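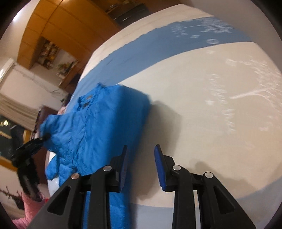

Blue one on the bed.

Forum > Local News and Courts > Sheriff's deputy overtime suit, anyone following?

portside_ray
Two deputies are suing the county over overtime for the jail transport runs. The complaint went in at the end of November and I finally read the whole thing. They say they were told to clock out when the van got back to the yard, then had to stay and finish the transport logs, clean out the van and turn in equipment. They claim 319 hours between the two of them that never got paid. Has anybody been to one of the hearings? The paper ran four paragraphs and dropped it.

Nilow
I went to the first one. It lasted maybe ten minutes. The county's attorney asked for more time to answer and the judge gave it to them. Struan Urquhart is the lead plaintiff and he was there in a suit, didn't speak. The other one, Morag MacRitchie, was not there. Her lawyer said she was on shift.

kettle_drum
So she still works there? That takes some nerve.

Nilow
Yes, still on transport as far as I know. Urquhart left last spring.

gristmill44
I'll be the unpopular one. Every job has stuff you do at the end of the day. I drove for a freight outfit for years and did my paperwork at the kitchen table. You take a public job with a pension, you finish your logs.

portside_ray
If the logs are required and you have to do them at the yard, it's work time. That is not a gray area for hourly employees.

gristmill44
It is if the contract says the shift includes prep and closeout. Does anyone know what the contract says?

sesano
The contract is on the county website under the labor agreements. Article on hours says closeout duties are part of the shift "where practicable." Both sides are going to fight over those two words. The deputies say it was never practicable on the long runs because the van came back at or after end of shift. The county says a supervisor could approve extra time if asked.

kettle_drum
And did they ask?

sesano
Complaint says yes, 67 written requests, nearly all of them never answered. Not denied, just no reply. I'd like to see those before I believe it, but if they exist the county has a problem.

MacKinnon
Worked in the jail for a long time, retired now, not a party to any of this. The requests were a paper form that went in a tray. What happened to it after the tray depended on which lieutenant you had. Some signed the whole stack every morning. One I worked under didn't believe in overtime and the tray just got full. I would not be surprised at all by 67.

gristmill44
Fair enough on the forms. I still don't like that the rest of us pay for it. A lieutenant doesn't sign a piece of paper and it comes out of the road budget.

MacKinnon
You were going to pay for it anyway if he had signed. Now you pay for it plus two sets of lawyers.

cluro
What are they asking for in total? The paper said "damages" and left it there.

portside_ray
Back pay, the same amount again as a penalty, and legal fees. No dollar figure in the copy I read. They also want the county to change the time clock procedure, so that you clock out after the equipment is turned in. To me that part matters more than the money.

cluro
Agree. There are 126 sworn people in that department by the last budget. If this was happening on every transport run it's not going to stay at two plaintiffs.

kettle_drum
My brother-in-law thinks that's exactly why they'll settle. He's not in the department, he just watches a lot of county meetings.

sesano
I don't think they settle early. The board took a hard line on the dispatcher grievance and that one dragged on for two years. Same county attorney too.

gristmill44
The dispatchers lost that one, for the record.

sesano
They lost on the schedule part. They won on the meal breaks. Go back and read the decision.

gristmill44
I'll look. My memory is they lost.

Nilow
Next hearing is at 9:30 in the morning, second floor, the small courtroom. It's on the county's motion to dismiss, so it may be more interesting than the last one. I can go if my shift allows. Parking behind the courthouse is still torn up – use the library lot.

portside_ray
Thanks. If you go, can you find out whether the van logs are in evidence yet? Those have the arrival times on them. Put those next to the time cards and you'd have your answer in an afternoon.

MacKinnon
The logs were kept in binders in the sergeant's office when I was there. They may have gone to computer by now.

cluro
I put in a records request for the last year of them. Got an email back saying it could run to 400 pages and they'd send me a cost estimate for copies. Will post when I hear.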